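Tirnberg Household Recipes: a data card

Version of August 1, 2026
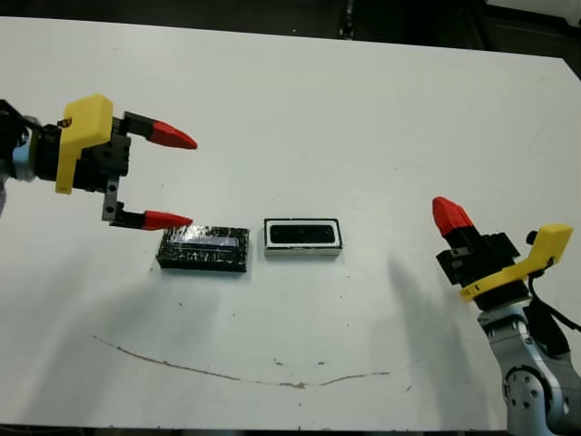 Hello, and thank you for stopping by! Tirnberg Household Recipes is a collection of 1,858 home recipes copied out from handwritten cards, notebooks and the backs of envelopes, all of them lent to us by families in and near Tirnberg. I started it with my neighbor Birsen Güneş one January when the snow kept us both indoors with a shoebox of her aunt's baking cards, and it has grown a good deal since then (the shoebox is long outnumbered).

What you'll find in it

There is one row per recipe, and everything lives in a single file called recipes.csv. The columns are:

recipe_id: a plain number, never reused, even if a family asks us to take a recipe out
title: as written on the card, so you will meet "Mother's Good Cake" more than once
ingredients: one long text field, with semicolons between items
method: the steps, in the writer's own words
household: a code, never a surname
language: the language of the original card
legible: yes, partly or no

Ninety-two households lent us material. Most cards are in English, with a nice helping of Turkish, Urdu and Romanian. Kulsoom Magsi and Samina Lodhi read the Urdu cards and Nelu Anghel took the Romanian ones, and they left the kitchen words alone wherever a translation would have flattened them.

How we copied things

We kept the spelling. If somebody wrote "vanila" for thirty years, it's "vanila" in the file too. Measures are left alone as well, so please be ready for "a teacup," "butter the size of an egg," and one custard that calls for "enough." Oven temperatures are in whatever scale the writer used, and quite often there isn't one at all. A word we couldn't read is marked [?], and a guess has the mark right after it, like nutmeg[?].

Known problems

Desserts are badly overrepresented, because people write down cakes and carry soups in their heads. There are 14 recipes with the second side of the card missing, and they stop wherever the first side did. We haven't tested the recipes, so please use your own good sense with the canning and pickling ones, where some of the old methods aren't safe by today's standards.

Using it

Cook from it, study it, print it for your sister! We only ask that you credit the collection by name and don't try to work out which family is behind a code. Corrections go to Leanne Catterall, who keeps the master copy and answers within 30 days, usually sooner unless it's jam season.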